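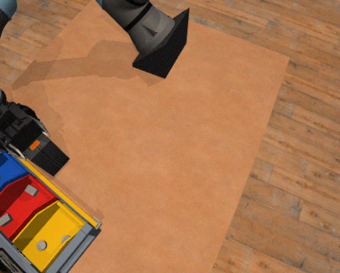

Stavros Dimitriou 读过初稿以后写信问我们：如果感知模块已经给每个像素一个置信度，规划器为什么还要自己保存一张“不知道”的地图，这样不是把同一件事情做了两遍吗？他的意见是，低置信度的像素直接当作障碍处理就够了，程序会短很多，也更容易检查。

我们觉得这个问题很合理，所以本节从它开始回答。简单地说，置信度描述的是“看见了，但是不确定是什么”，而我们需要另外表示的是“没有看见”。两种情况在数值上可能一样低，可是规划器应该做的事情不同。对前一种情况，再看一次同样的画面，通常没有帮助；对后一种情况，只要夹爪或者相机移动一点，信息就可能出现。下面先说明软件的结构，再说明两种情况怎样分开，最后给出仿真中的结果和我们还没有解决的部分。

4 遮挡感知与局部重规划

4.1 软件结构

系统由感知、状态保存、规划和控制四个进程组成，它们之间只通过带时间戳的消息通信。仿真环境由 Mevier 提供，它负责渲染图像、计算接触，并且发布关节状态。规划部分使用我们自己开发的 Rallen。相机的内外参数由 Cletance 生成，保存在单独的文件里，感知进程启动的时候读取一次，运行中不再改变。

我们有意让感知进程不知道任务是什么。它只输出分割结果、深度，以及每个像素属于“机器人自身”的概率。任务层的信息，比如现在要把物体放进哪一个料盒，只存在于规划进程里面。这样的分工有一个缺点：感知进程不能利用任务的先验知识，有时候会把计算时间花在和任务没有关系的区域上，例如地板。优点是同一个感知进程可以不加修改地用于不同的任务，出错的时候也比较容易判断是哪一边的责任。

状态保存进程在早期版本中并不存在，当时规划器直接订阅感知的输出。后来我们发现，同一次规划的开始和结束可能使用了不同时刻的图像，路径的前半段和后半段所依据的场景并不一致。现在规划器在开始时向状态保存进程要一份快照，整个规划过程只使用这一份。快照包括体素地图、关节角度和每台相机最后一帧的时间戳。

4.2 阴影与自身遮挡

渲染环境的光照是比较强的，因此机械臂会在工作面上投下很长的影子。图1就是这样的情况：影子在橙色的表面上从黑色末端部件的下方一直向左延伸，另外还有一块比较淡的影子与它部分重叠。对于只使用颜色的分割网络，影子的边界和物体的边界很相似，尤其是影子带有尖角的时候。我们的第一个版本在这里产生了不少“假物体”，规划器为了避开它们，选择了没有必要的绕行。

一个直接的办法是用深度排除影子，因为影子没有高度。这个办法在影子落在平整表面上的时候效果很好，但是在料架附近不可靠。料架的边框很窄，深度图在边框两侧有跳变，影子正好经过这里时，颜色和深度同时变化，滤波器就不能判断变化从哪里来。因此我们又加上了一个几何检查：根据快照里的关节角度和 Mevier 给出的光源方向，预测机械臂的影子应该落在哪里，凡是与预测区域重合、并且高度低于阈值的分割结果，都降低权重，而不是删除。保留它们的原因是，真实的小物体也可能正好在影子里面。

必须承认，光源方向在仿真中是已知的，在实际的房间里并不是。我们把这一步做成可以关闭的选项，后面的结果会分别说明。

自身遮挡是另外一个问题。靠近夹爪的视角能够看清楚两个手指之间的区域，可是手掌外壳会挡住很大一部分画面，而且被挡住的往往就是规划器最关心的部分。图2中，手掌上缘露出了一个物体的一部分，可以看到黄色和蓝灰色，其余的部分被外壳挡住，不能由这一个视角判断它的完整形状。如果把外壳后面的像素当作障碍，末端几乎不能继续下降；如果当作空闲，又可能发生碰撞。两种选择都是我们试过的，都不理想。

图2 从夹爪一侧得到的圆形视野，手指张开，手掌外壳遮挡了部分物体。
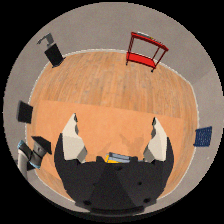

本页最后修改：2021年2月23日

为此，我们给体素地图中的每一个体素规定了三种状态：占用、空闲、未观测。状态由射线投射更新。射线如果先碰到机器人自身的模型，它后面的体素就不更新，而是保持原来的状态，同时“年龄”增加。年龄超过上限以后，空闲体素会变回未观测，占用体素则保持占用。这种不对称是我们有意设计的，因为忘记一个障碍的代价比多记一个障碍的代价要高。

圆形视野还带来一个细节问题。鱼眼投影中，直线会变弯，靠近圆周的区域一个像素对应的空间角度也和中心不同。我们不对图像做去畸变，而是直接按照 Cletance 的投影模型为每个像素计算射线。去畸变虽然使分割网络更容易训练，但是会把圆周附近的区域拉伸得很厉害，实际上等于增加了并不存在的分辨率。圆周以外的黑色部分用一个固定的掩膜排除。最初我们忘记了这个掩膜，网络把黑色边缘分成了“夹爪”，因为夹爪也有很多黑色的部件。

4.3 规划器怎样使用未观测区域

Rallen 在采样时允许路径穿过未观测体素，但是需要付出额外的代价。代价由两部分相加：第一部分与穿过的长度成正比，第二部分取决于在到达该体素之前，路径上有没有一个位置可以看见它。如果有，第二部分为零，规划器在那个位置插入一个检查点。控制器到达检查点时减速，等待新的快照；快照确认空闲以后，再继续运动。如果没有这样的位置，第二部分取很大的值，结果通常是规划器选择另外一个接近方向。

现在可以更准确地回答本节开头的问题。如果只有置信度，规划器不能区分“值得去看一眼”和“看了也没有用”，检查点的概念就无法定义。我们按照 Dimitriou 的建议实现了一个对照版本，把低置信度像素全部作为障碍，其余程序保持一样。对照版本确实更短，在开阔的桌面上也没有表现出明显的缺点，问题集中在料架旁边。

检查点的数量需要限制。没有限制的时候，规划器会在每一个小缝隙前面都停下来，整个动作变得断断续续，操作人员看了以后以为控制器出了故障。我们把每条路径的检查点上限设为 6 个，超过上限时，优先保留距离目标最近的。这个数值是通过观察得到的，没有理论上的依据。

重规划只在局部进行。当新的快照与旧的快照不一致时，系统先检查不一致的体素是否与剩余路径相交，不相交就不做任何事情。如果相交，只重新规划从当前位置到下一个没有受到影响的路径点之间的部分。Jayasinghe 规划器采用的是全局重新规划，我们最初也是这样做的。全局的方法能得到更短的总路径，但是手腕的姿态在两次规划之间可能相差很大，机械臂会出现突然转向的动作。在料架附近，这种动作是不能接受的。

4.4 料架附近的接近动作

料架对规划来说比桌面困难。它的一侧有抬高的架板，另一侧是带边框的较低部分，彩色的料盒并排放在边框里面。夹爪从上方竖直接近时，自由空间的宽度主要由边框和架板上的盒子决定，而从外部的视角看，张开的手指又正好会挡住它们中的一部分。

图3给出了外部视角下的一个时刻。夹爪竖直向下，位于料架右侧部分的上方，左手指挡住了蓝色料盒的一部分，右手指后面有一个直立的深色盒子也被部分遮住。外部视角和夹爪视角各自都有看不见的地方，好在两者的遮挡区域通常不重合，所以合并以后的地图比任何单独一个都要完整。

图3 外部视角，夹爪位于料架上方，手指张开。

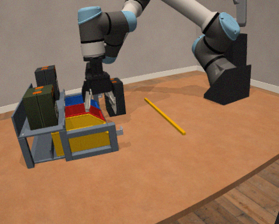

合并时最需要注意的是时间，而不是几何。两个视角的图像不是在同一时刻产生的，从图像产生到体素更新完成，延迟将近165毫秒。在这段时间里，夹爪已经移动了一段距离，如果用当前的关节角度去剔除机器人自身，旧图像中的手指就会在地图上留下残影。残影的形状和手指一样，位置稍微落后，规划器于是认为夹爪旁边总是跟着一个障碍物。我们花了很长时间才理解这个现象，开始时一直以为是外参标定的错误，为此还重新运行过 Cletance。

解决的方法并不复杂。关节状态保存在一个按时间排序的缓冲区里，每一帧图像都用它自己时间戳前后的关节状态进行插值，然后用插值得到的姿态渲染自身掩膜。掩膜向外膨胀 2 个像素，用来吸收插值误差。膨胀得更多会把边框的细杆也一起删掉，膨胀得更少，手指尖端的边缘会留下零散的体素。手指是可以开合的，因此夹爪开度也必须和关节角度放在同一个缓冲区里。旧的代码把开度放在另外一个消息中，没有时间戳，修改这一处以后，张开和闭合过程中的残影也消失了。

细长的物体需要单独考虑。例如平放在桌面上的黄色细杆，它的宽度与体素的边长接近，射线稍有偏差就会落到旁边的桌面上，占用概率在相邻的帧之间上下变化。我们对这一类物体不使用体素，改为用分割结果拟合一条线段，然后把线段加上半径作为碰撞体交给规划器。这样处理的物体种类目前是手工指定的。

4.5 结果与讨论

每种设置都使用同样的初始状态和同样的随机种子。判断失败的标准有三条：夹爪与料架或盒子发生接触；规划器在时间限制内没有找到路径；控制器在检查点等待超时。与料架发生接触的情况，不管接触力的大小，都算作失败，因为 Mevier 的接触力在细边框上并不稳定，我们不希望结果依赖它。

完整系统一共失败了 13 次，其中多数是等待超时，接触只占少数。检查日志可以看到，超时几乎都发生在同样的条件下：检查点本身是按照理想的视线计算的，到达以后，手腕上的另一段连杆挡住了外部视角，而夹爪视角里目标区域又恰好位于手掌外壳后面。规划器计算视线时只考虑了末端和夹爪，没有考虑整条机械臂。把整条机械臂加入视线计算在原理上是直接的，但是会使每次采样明显变慢，我们还没有找到合适的近似。

关闭影子预测以后，失败的类型有变化。接触没有增多，绕行变长，而且“找不到路径”出现得更频繁，主要是影子落在料架边框上的时候。这与4.2节的分析一致。对照版本也就是把低置信度当作障碍的版本，失败大部分属于“找不到路径”，它很少发生接触，从安全的角度来看是保守的。如果某个应用更重视不接触，而不在意任务能不能完成，我们认为对照版本也是可以使用的选择。

有一些限制应该说明。第一，全部结果来自仿真，渲染的图像没有运动模糊，深度的噪声也比实际的传感器简单。第二，体素年龄的上限对所有区域是相同的，但是料盒内部和空旷桌面的变化速度并不一样，使用不同的上限可能更好。第三，占用体素永远不会因为年龄而消失，所以一次错误的观测如果发生在以后总是被遮挡的位置，会一直留在地图里。我们现在的做法是在每次任务开始时清空地图，这只是暂时的办法。

从十一月的版本开始，快照、路径和检查点的等待时间都写入同一个日志文件，可以按照时间戳逐帧回放。回放工具不需要启动 Mevier，只读取保存的图像和关节状态，因此也可以用来比较不同的年龄上限，而不必重新运行仿真。不过回放中夹爪的运动是固定的，不会对地图的改变作出反应，所以它只能用于检查感知和地图，不能用于评价规划器。规划参数的比较仍然需要完整的仿真，相关的设置列在附录中。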